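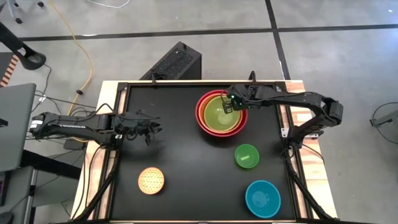 Bunte Schüsselsätze: ineinander stapeln oder einzeln ins Regal?

krümelkiste
Hallo zusammen, ich brauch mal eure Meinung, bevor bei uns der Haussegen endgültig schief hängt. Wir haben so einen Satz in Rot, Orange, Gelb und Grün, außen die rote, in der Mitte die hellgrüne. Ineinander sieht das toll aus, wie eine Zielscheibe! Nur brauche ich beim Backen ständig die rote, und dann muss ich jedes Mal den ganzen Turm auseinandernehmen. Mein Mann will sie deshalb nebeneinander stellen. Dafür geht aber ein komplettes Regalbrett drauf. Wie macht ihr das?

Heikki Saarela
Stapeln, ganz klar. Eine kleine Küche verzeiht dir nichts anderes. Ich hab seit Jahren den Satz von Dromeck und hebe die inneren einfach in einem Rutsch raus, wenn ich die große brauche. Dauert 3 Sekunden.

teigschaber_09
Muss ich widersprechen. Bei mir haben sich die Schüsseln nach dem Spülen so festgesaugt, dass ich die gelbe nur noch mit warmem Wasser aus der orangen gekriegt habe. Seitdem stehen sie einzeln. Mir doch egal, wie das aussieht.

Heikki Saarela
Dann waren sie noch nass. Abtrocknen hilft ;-)

teigschaber_09
Danke, Papa.

Lottes_Topfschrank
Ich mach halbe-halbe: Der Satz bleibt zusammen, aber die zwei, die ich täglich nehme, stehen extra. Bei mir eine kleine grüne und eine türkisblaue, die sowieso aus einer anderen Serie stammt (Ivumine, gibts glaub ich gar nicht mehr). In der kleinen landet alles, was beim Kochen rumfliegt, Gummis, Clips, Reste vom Ingwer. Und legt euch was zwischen die Schüsseln, wenn sie leicht zerkratzen! Küchenpapier reicht völlig.

krümelkiste
Oh, das mit den zwei extra gefällt mir. Wobei ausgerechnet die rote halt die größte ist — die steht dann solo und frisst den Platz.

Mandelsplitter
Rote unten in den Schrank, Backzeug rein (Ausstecher, Förmchen, Pinsel), fertig. Dann ist der Platz nicht verschenkt. Die anderen drei weiter ineinander. Hab im Dezember so umgeräumt und bin bis heute zufrieden.

teigschaber_09
Und zum Backen räumst du dann erst mal die Ausstecher aus? Das ist doch dasselbe Gefummel wie mit dem Turm.

Mandelsplitter
Ja gut, aber die Ausstecher brauch ich dann meistens eh :D

Heikki Saarela
Bleibt beim Stapel. Wer Platz für einzelne Schüsseln hat, hat zu wenig Schüsseln.

krümelkiste
So, Zwischenstand: Die rote steht jetzt mit den Förmchen unten, der Rest bleibt gestapelt. Mein Mann findet, das sei im Grunde seine Idee gewesen. Weiß zufällig jemand, ob man bei Witinlow noch einzelne Deckel nachbestellen kann? Für die gelbe fehlt mir einer.

Lottes_Topfschrank
Schreib denen mal eine Mail, bei mir kam der Deckel nach 9 Tagen an.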